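Visit report: Enanley packing site, September 1, 2020

Lama Salameh and I drove out to Enanley to see the fruit-placing cell that Dronitz put in for Masri. We had been invited to watch a full run of 400 pieces. We saw 326.

The cell is at the back of the packing hall, behind a waist-high fence with one gate. An arm picks each fruit from a feed tray and sets it in a holder. A small camera near the gripper checks the position before the fingers close. Leen Awad runs the line and walked us through the start-up, including the gate switch and the two stop buttons.

The first hour was uneventful. The arm is slower than I expected, but it was steady, and the operators mostly left it alone.

Then it stopped above a holder with the fingers open and the amber light on. Leen reset it from the panel. It came down, closed too far to one side, and pushed the fruit against the rim. The force limit should have tripped at that point. It did not, and the arm kept pressing until she hit the stop. The skin split and there was juice on the fingers. Everyone was outside the fence.

They kept the power off for 16 minutes while she went through the log. It showed 7 position warnings before the stop, all on fruit with uneven shoulders. The software had been fitting a plain circle to the outline, so a lobe on one side shifted the center it aimed for. That explains the bad grip. It does not explain the force limit, and Leen would not restart until Dronitz had looked at it. I thought that was the right call.

A technician joined by phone and found that the limit had been raised during a gripper change and never put back. Masri now wants that value locked and checked at the start of each shift. We asked for a copy of the checklist.

Lama would like to go back in December, when the new outline fitting is due to be in place. 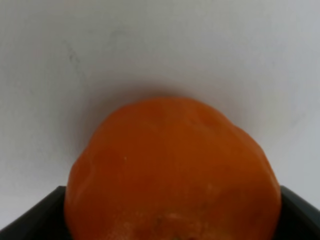
Orange fruit with an uneven outline, close up from the gripper camera.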